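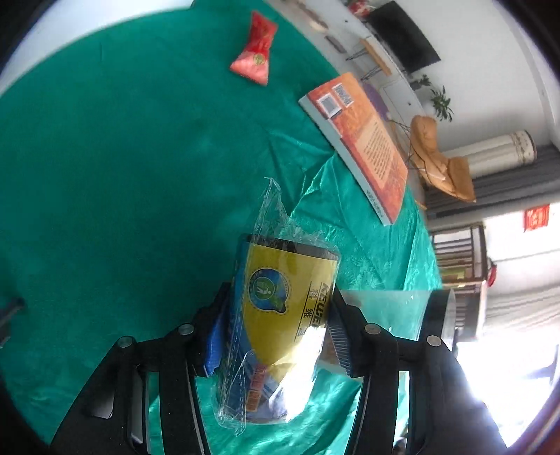 What do you do with a roll that still has its wrapper on at the end of the day? Put it back on the shelf with the others, label facing out, and open a fresh one only when the last is finished.

January 25, 2022
By the Prakcombe visits desk

Quick notes from the Sukik open day, typed on the train so excuse the mess. Household goods, mostly rolls and wraps. Queue at the door, 17 of us in the first group. Coats on hooks, visitor stickers, in.

Packing room first. Loud. Clear film goes on, ends get twisted or folded, depends on the line. Film crinkles terribly, you hear it over the fans. Was told 142 cartons on a good morning, didn't stay long enough to check.

Then the sample tables, my favourite bit. Green cloth, a package in yellow and blue print with a little figure and a bin on the round badge. Bright labels do work, I went straight to it. Chinese lettering, which I can't read. Should of asked someone.

Tea was weak. Biscuits good. Shop at the end, cash only, roughly 35 people in it and one till. Gave up.

Would go agian, but earlier. Wear flat shoes, the stairs are steep.

Recent visits
Hernance paper fair, second morning
Xie warehouse: shelves and more shelves
Prakcombe market hall, January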